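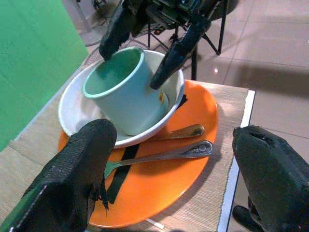 Figure 4.1 A two-fingered gripper at a tilted cup in a bowl.

Chapter 4
Service Levels in Outsourced IT Contracts

Terms introduced in this chapter: service level, response time, resolution time, clock stop, measurement window, exclusion, service credit, priority matrix

4.1 Scope of the chapter

Chapter 3 dealt with the service catalog, the part of the contract that lists what the provider will do. The service level schedule states how quickly and how reliably each item in the catalog will be delivered, how performance will be measured, and what follows when a target is missed. In most contracts the schedule is a separate attachment, so that it can be revised without reopening the main agreement.

A service level has four parts: a measure, a target, a measurement window and a consequence. A clause that lacks any of these is difficult to enforce. "The provider will respond promptly to all requests" contains none of them. "The provider will respond to 95 percent of high-priority tickets within one business hour" contains a measure and a target but gives no window, and the parties may later disagree on whether the percentage is taken by week, by month or over the life of the contract.

The chapter covers help desk and infrastructure services supplied to small and mid-sized customers. Service levels for software development are treated in Chapter 9. Readers who have not worked with ticketing systems should review Section 2.6 before continuing.

4.2 Response and resolution

Response time is the interval between the logging of a ticket and the first qualifying action by the provider. The contract must say what qualifies. An automatic acknowledgment sent by the ticketing system is normally excluded. Some contracts accept assignment to a named technician; others require that the technician has contacted the user.

Resolution time is the interval between the logging of a ticket and the restoration of service. It is harder to define. A user whose printer has failed and who has been redirected to another printer on the same floor has a working service, although the fault remains. The usual solution is to treat the workaround as the end of the incident and to open a second record, the problem record, for the fault itself. Problem records seldom carry a resolution target.

Both intervals depend on the clock. Under a business-hours clock, time outside the agreed support hours is not counted. A clock stop suspends the count for a defined reason, most often because the provider is waiting for information from the user or for a part from a supplier. Clock stops are legitimate, but they are also the most common source of dispute in monthly reviews - particularly where the technician who owns the ticket can apply one without giving a reason code.

4.3 Opening case: Plivero and Jodier

The following case is used throughout the chapter. Plivero is a managed service provider. Its customer Jodier distributes kitchen and catering supplies and has 300 staff, most of them in warehouses. Jodier's operations manager, Muthoni Mwakyusa, receives a monthly report that Plivero produces from its ticketing system, Mushi.

The report for August listed 882 closed tickets. Of these, 13 were recorded as having missed the resolution target. Plivero was well within the agreed threshold and no service credit was due. Mwakyusa did not dispute the count, but she reported that warehouse supervisors considered the service poor and had begun to call technicians directly.

A review of the ticket data found three conditions that the report did not show. First, the handheld scanners used in the warehouses had been classified as end-user devices and were therefore assigned to the lowest priority, even when a failure stopped a loading bay. Second, tickets reopened by a user within a day of closure were counted as new tickets, each with a fresh clock. Third, the stock system Plusska was supported by its own vendor, and every ticket passed to that vendor was placed on clock stop until an answer came back. Roughly 4 percent of tickets were affected by this last rule, but they included nearly all of the faults that the supervisors remembered.

Each of these conditions was permitted by the contract. The schedule had been copied from an earlier agreement with an office-based customer and had not been adjusted for shift work or for third-party applications.

4.4 What the case shows about measurement

A percentage gives every ticket the same weight. Password resets are numerous and are closed within minutes, so they raise the reported figure for the whole category. Where ticket types differ widely in effort and effect, targets should be reported separately for each priority level, and the number of tickets at each level should appear beside the percentage.

Priority should be derived from impact and urgency by means of a matrix agreed in advance. Device type alone is a weak guide to impact. The customer should supply a list of the processes that cannot be interrupted, and the provider should map equipment and applications to that list before the first measurement window opens. Section 4.5 sets out a procedure for building the matrix, and Section 4.6 returns to the treatment of reopened tickets and vendor delays.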